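Mustari Grasp Planner 2.4
Sold and supported by Vomunell

Overview

Mustari is a grasp planning package for a single arm with a two-finger gripper. It takes a depth image, proposes grasps, checks them for collisions and hands a joint path to your controller. We resell it. We didn't write it, and we have been burned by planners before, so this page is blunter than the maker's brochure.

What it does well

Collision checking is solid. You load the arm, the gripper and the fixed furniture once, and the planner respects them. Arnar Stougaard ran it on our bench for 48 hours with a stock path list and got the same answers on the last pass as on the first. Older packages we carried drifted between versions and kept quiet about it. The log files can be read by a person.

What we would question

The brochure calls it "ready for any household item." We don't believe that about any planner. Grasp scores are a ranking, and a high one is no promise that the thing will come off the table. The score also says little about weight. A full can and an empty one get the same number if they have the same shape.

Glossy metal is another sore point. Depth cameras return holes on shiny lids, and Mustari fills them by guessing. You can turn the guessing off under Perception > Fill. Halldóra Nørgaard in support recommends you do, at least until you've seen your own data.

Simulation mode

The license includes a scene builder with groceries, mugs and bins. Use it to test reach, approach angle and clearance to neighboring objects. Don't use it to estimate your pick rate. Simulated friction is whatever you typed in the box, and simulated lighting is kinder than your building's.

A can on its side makes a decent first test, with the fingers coming straight down and a carton standing close by the gripper.

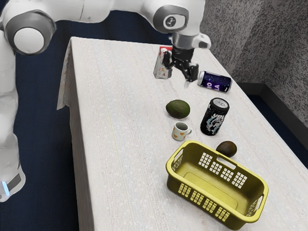
Requirements

Linux, 64-bit
6 GB of free memory, more if you keep the full object library loaded
A depth camera with a calibrated mount
Arm driver with joint streaming (the Østergaard and Inuvus drivers are included; others need an adapter)

License and trial

One license covers one controller. The trial runs the full planner and stops after 100 planned grasps. Simulated grasps count toward that limit, which we think is stingy and have told the maker so.

Returns are accepted until the license is activated. Before you order, send us a list of your objects and we'll tell you which ones we expect trouble with.

Page last revised 8 January 2018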